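Pluton Adds Lens and Glass Check to Koka Test Car Setup

Pluton has changed how it prepares the Koka driving unit. The dashboard must now be reviewed for glare on the windshield before each run, after 200 parking lot frames were pulled for checking.
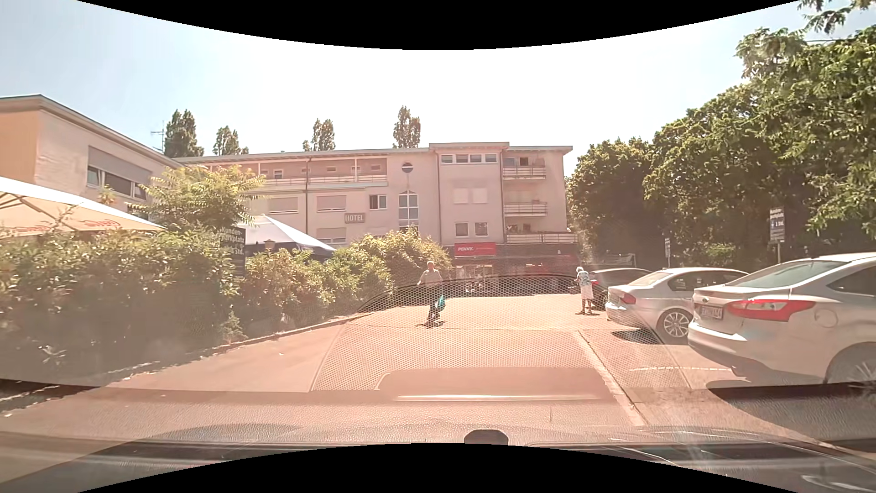 Photo: Pluton / Koka forward camera

Dashboard mesh shows up in the glass across the lower half of the view. Flisteck, which supplies the camera mount, says a new shade cuts glare by 70 percent. Pluton has not confirmed that figure and will run its own tests in February.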